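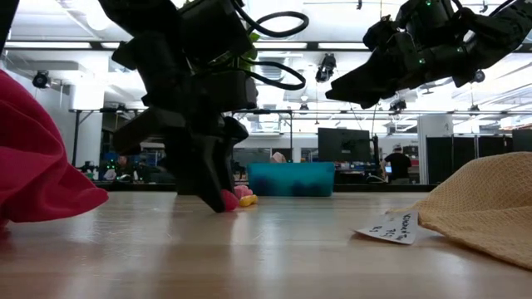

# Two-arm table takes shape at the Fledska workshop

2022-08-07

Members of the Fledska shared workshop have put together a two-arm robot table and are now teaching it to sort toy fruit and vegetables. The build is led by Ivana Saavedra, a retired sewing machine mechanic, and Gervasio Paredes, who teaches evening classes in basic electronics.

The pair started in June with a wooden tabletop and a pair of secondhand arms bought from a dealer in Sosa. The arms cost $2000 together. Another $285 went to aluminum extrusion, brackets and bolts, and the workshop covered that part out of its tool fund.

Saavedra did most of the mechanical work. She said the arms went on easily and the cables did not. On the first mounting, the bundle on one side pulled tight each time the arm reached across the table, and she rerouted it 3 times before it stopped catching. Paredes wrote the control program, which he calls Pivham, at home on his own computer and carries over on a memory stick.
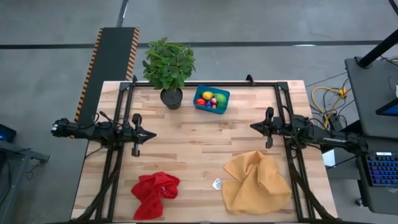

The arms are driven by a person at first. An operator guides them through a task, the program records the motion, and the recordings are used to train the arms to repeat it without help. Paredes said he wants more than 600 recordings before he lets the table run by itself. Each one takes a minute or two, and members have been signing up for turns in the evening.

Cloth is part of the plan too. Saavedra would like the arms to fold a towel by the end of the year, and she has been trying different fabrics to see how the fingers handle them. Thin cotton slides away, she said, and anything with a thick hem tends to bunch at the edge.

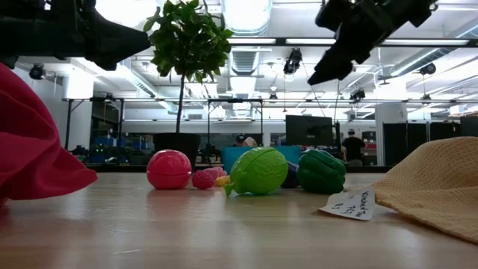
Sorting comes first, and the two builders disagree on how hard to make it. Paredes would begin with large items set well apart and add the rest later. Saavedra wants mixed sizes from the start, with pieces lying close together. She points to the toy raspberry, a small bumpy thing that sits low on the wood, and says an arm that has only practiced on the bell pepper will not know what to do with it. For now they take turns choosing the set.

The next job is a pair of softer fingertips. Fedetti, a rubber goods shop two doors down, has offered offcuts in several grades, and Saavedra plans to cut and glue the first samples this month. Members who want to try the controls can put their names on the sheet by the tool crib. No experience is needed, but long sleeves have to be rolled up at the table.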